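Chapter 7
Teaching the Hand Before You Build It

By now you have a list of parts, a bench you can mostly see the top of, and a strong urge to start drilling. This chapter asks you to put the drill down for a few evenings and do the thing on a computer first. Readers who skipped Chapter 6 may feel they are being punished. They are, slightly.

The machine we will follow from here to the end of Part Two is called Worker. The name was chosen by Rin Hirose, who wanted something modest, and it was adopted over the objections of Marcelino Barrios, who wanted something with a number in it. Worker is a two-fingered gripper on a short arm, built in a shared workshop by people with day jobs. Its purpose in life is to pick up small boxes of screws and put them down somewhere else. You could do this yourself with no training at all, and so could a fairly bright dog, but neither of you would learn much about inverse kinematics.

7.1 Why a pretend room

The first Worker was built without any simulation. The fingers were cut on a Saturday, bolted on by teatime and bent before supper. The arm had been told that the bench was 588 millimetres away when it was really 570, and it drove on towards the missing 18 millimetres with great loyalty. Setareh Ahmadpour, who had paid for the motors, asked whether it might be possible to make the next mistake somewhere cheaper.

A simulator is somewhere cheaper. You give it the shape of your gripper, the weight of each part, the limits of each joint and a room to stand in, and it works out what would happen if you were foolish enough to press go. When the fingers go through the bench, you press reset. The bench does not need sanding.

The room can be very plain. All the physics cares about is where the surfaces are and how slippery you have said they are. The colours and patterns are there for the camera, if your machine has one, and for you, because staring at flat grey for three evenings does something to a person. The workshop's rooms were dressed from whatever came free in the texture folder, which leaned heavily towards the lobby of an expensive hotel.
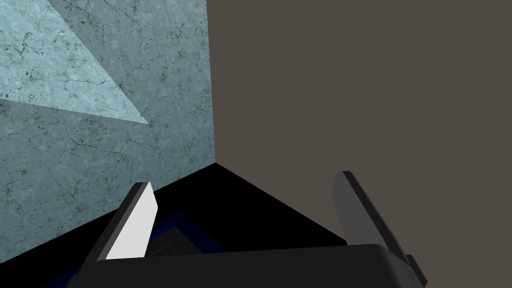 It pays to spend some time looking from the hand's own point of view. From the outside, an arm seems to have all the space in the world. From just behind the fingers you find out how much of the view is taken up by the gripper itself, and how easily a low, dark box on a dark floor can be lost behind a finger. A marble wall will not help you find it. If you plan to steer by camera, meet this problem now, while moving a lamp means typing a new value and pressing return.

7.2 What to measure

Before you open the software, take a steel rule to the real parts and write down what you find. Do not use the figures from the catalogue. The Plostico finger blanks used for Worker were sold as identical, and they were, in the sense that brothers are.

You will need the length of each finger from pivot to tip, the widest opening between the fingers, the thickness of the gripper body and the weight of the whole hand with its screws in. Worker's hand came to nearly 600 grams on the kitchen scales, a good deal more than Marcelino had told the simulator. He had left out the motor.

Keep these in one file, with units. Saturnino Cuesta's early notes for the wrist contain the entry "3, maybe more", and we still don't know three of what.

7.3 What the pretend room gets wrong

Friction, mostly. A simulated finger holds a simulated box with whatever grip you have awarded it, and most beginners are generous. Real fingers have dust on them. Real cables tug at the wrist, real gears have slack, and a real bench has a mug on it.

So treat a good result on screen as permission to try the slow version on the bench, with a hand near the switch. Rhea Sebastian's rule was that any new movement had to be run at a tenth of full speed until she was bored. She did not bore easily, and her fingers are the only pair in the workshop still straight.

In the next section we build the gripper model, starting with the body and leaving the fingers until last. Have your measurements ready, and check that you have included the motor.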